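Subject: Re: Open afternoon at the Nurum workshop in June, what did they show?
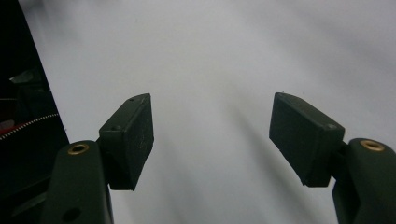 I went to the Nurum open afternoon with two people from our maintenance shop at Gescombe, and since a few of you asked, I'm writing up what I remember. The main demonstration was the hand-held gripper they use to record picking tasks. You hold the thing, do the job yourself, and the recording is used later to train an arm with the same fingers. The fingers are dark green plastic with brass inserts set into the arms, and each one ends in a separate pad block. They had a box of spare pads on the bench and let us handle them. Swapping one took the woman at the bench less than a minute with a small driver.

To answer the question below:

> On the open afternoon: did they let visitors try it, or was it a
> slide show again? We went to the one at Mallano last year and
> never got within arm's reach of anything. Also interested in
> what the pads are made of and how long they last. We go through
> rubber ones at a terrible rate on the carton line.

Yes, visitors could try it. There were 13 of us in the group that started at 2 p.m., and everyone who wanted a turn got one. You were given a few small parts and a tray and asked to move them across. It is heavier than I expected and my wrist was tired by the end. The trigger travel is long, so people used to pliers tend to close it too fast. The staff said that goes away after the first hour or so.

On materials, I asked twice and got a partial answer. They print the fingers in house. The pads are printed too, with a rough face left on purpose, but they wouldn't say which plastic. For wear, they said they change the pads every 11 days when the grippers are in daily use. I don't know what that means in cycles. It's probably no help for cartons, where the dust does most of the damage.

They record more than 100 short takes for each task before they train on it. A bad take is thrown out by the person who made it, on the spot, and they don't try to fix it later. We watched part of a session and most of the time went into putting the parts back to their starting places.

The arm itself ran for the last part of the visit. It did the tray task slowly. It dropped one part, went back for it and picked it up the second time. They didn't stop it or restart it, which I liked. Someone from Belkadi asked about cycle time and was told they are not working on speed this year.

Practical points if you go to the next one. Parking is behind the building and the sign is easy to miss. You need closed shoes, and they do check. Photos are fine in the workshop but not in the print room. There is coffee but no lunch.

I have their handout on the finger geometry as a paper copy. If anybody wants it, write to me off list and I'll scan it. It has the hole spacing for the pads but no tolerances.

One question back to the list: has anyone run printed pads on oily parts? They had only tried clean ones.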